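件名: Re: [部品保管室連絡] 押しボタンスイッチの色別トレー運用について(回答および追加のお願い)

部品保管室利用者各位

平素より保管室の運営にご協力いただき、誠にありがとうございます。資材管理課のヤンセン棟担当、Jolien Lambrechtsです。

先にTineke Verstraete様より本メーリングリスト宛にお寄せいただいたご質問について、課内で確認した結果を回答いたします。なお、元のメッセージは必要な箇所のみ引用しております。

Tineke Verstraete様からのメッセージ:
> 資材管理課御中
>
> 組立二係のVerstraeteです。お世話になっております。
> 12月から始まる押しボタンスイッチの色別トレー運用について、
> 係内で質問が出ておりますので、まとめてお尋ねいたします。
>
> 1. トレーの色は、スイッチのキャップの色に合わせるという
> 理解でよろしいでしょうか。Pellbridge向けの払出しでは
> これまで品番の末尾で分けており、担当者によって
> 解釈が異なっております。
>
> 2. 接点ブロックを取り付けた状態のものと、本体のみのものは、
> 同じトレーに置いてもよいのでしょうか。
>
> 3. 払出し後に余ったスイッチは、棚の青い箱に直接戻して
> 差し支えないでしょうか。先月の棚卸では、台帳の367個に
> 対し、混在していた14個の確認に半日を要しました。
>
> 4. 空になった大型の青いクレートの置き場所が決まって
> おりません。通路に置かれていることがあり、台車の
> 通行に支障が出ております。
>
> お手数ですが、運用開始前にご回答いただけますと幸いです。
>
> 組立二係 Tineke Verstraete

以下、番号に沿って回答いたします。

1. トレーの色について
ご理解のとおりです。キャップが緑のものは緑のトレー、赤のものは赤のトレーに置いてください。品番の末尾による区分は、Pellbridge向けを含め12月の運用開始をもって廃止いたします。黒および黄のキャップについては専用トレーを手配中ですので、到着までは従来の仕切り箱をご使用ください。払出票の様式に変更はありませんが、備考欄にキャップの色を必ず記入願います。

2. 接点ブロックの有無について
トレーに置くのは、接点ブロックを取り付けた完成状態のものに限ります。本体のみのもの、および接点ブロック単体は、袋に入れて品番札を付け、Sinlow製品の棚に保管してください。取付け向きの確認が済んでいないものも同様の扱いとします。

3. 余剰品の返却について
棚の青い箱への直接の返却はご遠慮ください。余剰品はいったん該当する色のトレーに置き、返却票を添えたうえで、当課の担当者が照合してから棚に収めます。照合は毎日午後4時に行います。時刻を過ぎて返却されたものは翌稼働日の扱いとなります。
棚卸の件につきましては、当課でも台帳を見直しました。混在の14個はいずれも返却時に別の箱に入ったものと判断し、台帳は367個のまま訂正不要としております。確認作業にご協力いただいた組立二係の皆様に御礼申し上げます。

4. 大型の青いクレートについて
空のクレートは、作業台のトレー奥に二段まで積んで置いてください。三段以上の積み重ねと通路への仮置きは禁止いたします。二段を超える分については、内線229までご連絡いただければ当課で引き取ります。

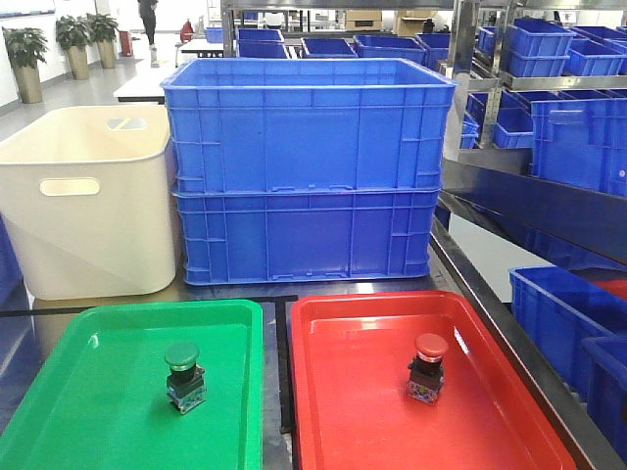

写真1 色別トレーの配置(緑・赤)と、後方に二段積みした青いクレート

作業台上の黒いテープは剥がさないでください。傷みが見られる場合は、各係で貼り直さず、当課までお知らせ願います。

あわせて、次の二点をお願いいたします。

・トレーには品番札、工具、筆記具等を置かないでください。札は払出票とともに票入れに納めてください。

・Hennessy棟から応援で入室される方には、各係の責任者から本運用をご説明ください。説明用の資料はEls De Bruijnが保管しておりますので、必要な部数を事前にお申し出ください。

また、Hsin-yi Man様から別途お問い合わせのありましたKolow向けの表示灯付きスイッチは、今回の運用の対象外です。現行の保管方法を継続し、変更する場合は改めて本メーリングリストでお知らせいたします。

運用開始から90日間を試行期間とし、期間中にいただいたご意見を踏まえて手順書を改訂する予定です。手順書の改訂はGodelieve Verbekeが担当いたします。お気づきの点がございましたら、本メールへの返信、または内線229までお寄せください。

以上、よろしくお願い申し上げます。

資材管理課
Jolien Lambrechts
内線229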